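Workshop notebook, Skoltside
Sunday, May

Picked up the feather and down odor work again. Zaron sent the second lot of washed duck fill on Friday and it had sat sealed in the back room since. Opened it at 8:30 with the door shut and the fan off.

Smell on opening: faint, a bit like wet cardboard, gone in a few minutes. The first lot was a good deal stronger and had more of a barnyard note. Dimas Majimbun smelled both blind and put them in the same order I did. He thinks the first lot was bagged before it was fully dry. I think the rinse was short. We can't settle it from what we have, so I have asked Zaron for their wash sheets.

Weighed out 131 g from the new lot and ran it through the tumbler for 18 minutes on low with no heat. Weight after, 129 g. The loss is dust and small fiber, mostly caught on the screen. I kept the screen lint in a jar, labeled, on the shelf over the sink.

Loft cylinder: let the sample rest 2 hours before the first reading this time. Last month we read too early and the numbers drifted up all afternoon. Readings today were steady from the first one on. Leave the rest time where it is.

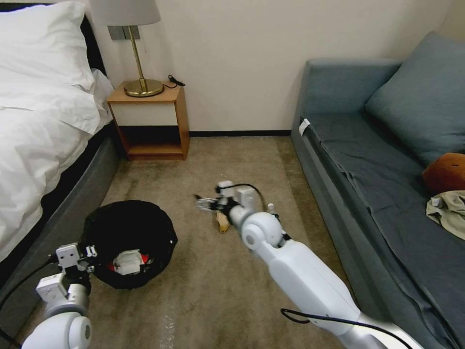

Baffle height is the next thing to decide. The Jugah shell has tall inner walls and the fill slides to the corners if the boxes are under-filled. The Grarkamer shell is sewn straight through, so it stays put but has a cold line at every seam. For guest rooms I would still go with the Jugah and put a little more in each box. A cover has to hang over the side of an upholstered base in soft folds, the way the white one does by the nightstand, and an over-filled sewn-through shell sticks out stiff at the edge. Dimas disagrees and wants to try the Grarkamer with less fill before we rule it out. Fine, but he sews it.

Filling nozzle clogged twice. Both times it was a wad of damp fiber at the elbow. Wiped it out with a dry rag and ran it empty for a minute. The gasket is getting hard and should be replaced before the next full run.

Humidity in the room was higher than I like by noon. Moved the open bag back into the cabinet and put the lid on the cylinder.

To do:
- wash sheets from Zaron
- new gasket, same size as the old one
- cut 6 test squares from the Jugah cloth, wash half
- check the scale against the brass weight
- Dimas to mark up the Grarkamer pattern

Stopped at 3:40. Tumbler emptied, screen brushed, lights off in the back.

Shares: 2
Comments: 0
Contact | Copyright Skoltside workshop | Back to top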